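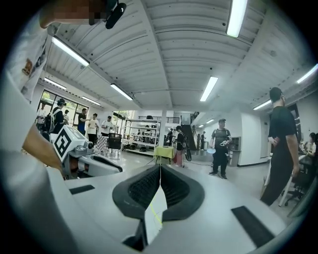

Sala grande, lado de los ventanales. Techo corrugado blanco, fluorescentes largos.

18 de abril de 2018. Revisión de la sala con Bahman Ghaffari. Medida la iluminancia a la altura de mesa: 200 lux al fondo, bastante más junto a los ventanales. El suelo gris claro devuelve reflejos por la tarde; propongo estores. Pirkora presupuestó 6 en octubre y el precio sigue vigente. Eco notable al hablar, sin medir todavía. Pendiente: pedir a Zapata el plano de las vigas y la carga admisible antes de colgar nada.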